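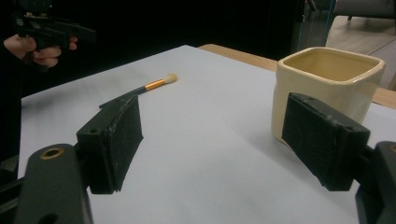 The open jaws of a hand-held gripper, with a makeup brush and a square ceramic pot on the table beyond them.

The Duvthorpe Gripper Comparison is a test program for two-jaw hand-held grippers, run by the Olero laboratory under the direction of Zulmira Caldeira. It measures how well different jaw pads hold small household objects.

Procedure

Objects are set out on a white surface and picked up by an operator using one or both grippers. Each pad type is used for 50 trials per object. A trial is scored as a hold, a slip or a miss. Pads are not cleaned or replaced within a series, and surface wear is recorded at the end of it.

Object set

The current set contains 156 objects. Thin handles and thick, glazed rims are listed as separate classes, a division proposed by Shu-fen Wei after the first series.

Results

The program has logged 4,000 trials. Textured pads slipped less often on narrow handles, while results on glazed ceramics varied with jaw angle. A second series, using the Tsang controller, began in December.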